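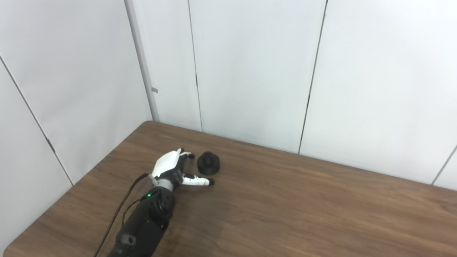
Hand and the small black part, before closing. Head view.

Thu 20 August

Second week with the Horneo hand on trial. The supplier, Enriquez, wants our answer before the loan ends in October, so I try to write down everything, also the small things.

Setup is the same as last time: right side of the booth, laminate table, default speed. I did not change the grip settings from the kit. The part is the short black cylinder with the notched rim. I chose it because it is low and dark, and the Wirside job has many parts of this kind.

Results for today: 200 tries, 143 good picks. Of the bad ones, most are the thumb arriving too low and pushing the part away before the fingers close. In 3 cases the part fell over and the software still reported "object held". This I do not like. I sent the logs to Enriquez and asked if the contact threshold can be set by us or only by them.

The thumb is stiffer than I expected from the brochure. For the squat part it helps to come in with the thumb more flat to the table, but then there is very little space under it. I tried to raise the wrist by a few millimetres and it became better, 73 good picks in the last 80 tries (these are included in the total above). I would not call it solved. The same offset with a taller part must be checked.

Cable: it runs outside, along the arm, and it is slack. With the forearm turned fully in, I had to stop once and move it by hand. The Furkumis gripper we tested in spring has the cable inside and we had no such trouble, but it has only two fingers and could not hold the ring parts. If we keep the Horneo we need clips, or a sleeve. Ask whether clips come with the full kit, the price list says only "accessories".

Status light was green the whole day, also during the false "held" reports, so it tells nothing about the grip. The manual has one line on it.

Service: the answer to my question from last week came after two days, polite, but it repeated the manual. The calibration visit is charged separately. Please do not book it before we know about the threshold.

To do:
- repeat with wrist offset from the first try, full 200
- taller part, same offset
- clips for the cable
- find who has the second power supply, it is not on the shelf

Hand is parked and switched off. Please do not load the new profile until I have saved the old one.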